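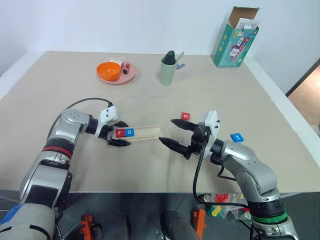 4.3 Recording the spelling task

The Dukent controller records whatever you do with the leader arms, including the sneeze. Read all the steps before you touch anything.

1. Set the tray flat within reach of both grippers. Scatter the letter tiles face up.

2. Open both grippers fully and hold still until the console shows READY.

3. Press the pedal once. Steady the tray with the left arm and place tiles with the right, working left to right.

4. When the word is finished, back both arms off and press the pedal again.

5. Repeat for 7 takes, moving the spare tiles between takes. Three spellings of the same word from the same starting spots will teach the arms very little.

Note: Takes longer than 220 seconds are discarded without warning. Save your perfectionism for step 1.

Caution: Keep cables clear of the elbow joints. Fault 114 means you didn't.

Caution: Do not reach in to straighten a crooked tile during a take. Use the gripper, however much it hurts to watch.

To delete a bad take, see 4.5.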